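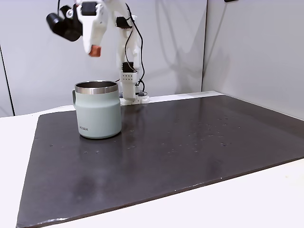 Mug and arm, 9 October 2019

pruitt_bench
Bit of progress on the Utari build! The arm is all printed now and bolted down on my table, and I've moved on to mugs. Grip pads are rubber. My trouble is the wrist servo, it buzzes like crazy once there's any weight out there. The mug is 315 grams empty, so I didn't think I was asking for much.

solder_moth
Looks great. I'd drop the speed to 40 percent before blaming the servo. Mine buzzed too until I slowed the shoulder down.

Nomus
Disagree, slow just means it holds the load longer and cooks. Get a stronger servo for the wrist and be done with it.

pruitt_bench
Tried 40 last night and it's a little quieter, but Nomus may have a point about heat. I had to stop after 10 minutes and let it rest.

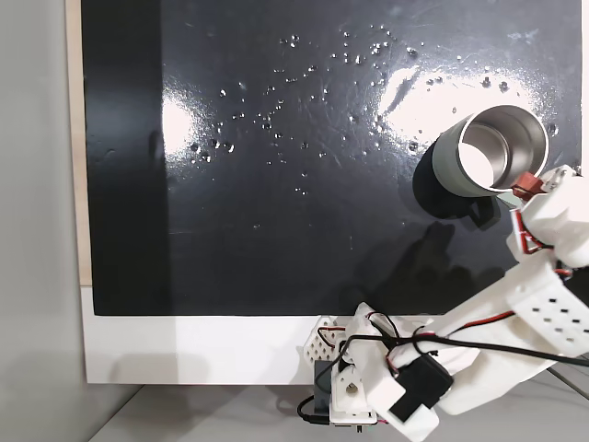

The other thing I can't settle is where to grab. Rim or body? I like the rim because the jaw doesn't have to open so wide, but then the whole mug wants to swing.

solder_moth
Body, every time.

Nomus
Rim is fine if you squeeze harder. We do it that way on the arm at the Trestcombe shop.

pruitt_bench
OK, trying both this weekend. Will post numbers.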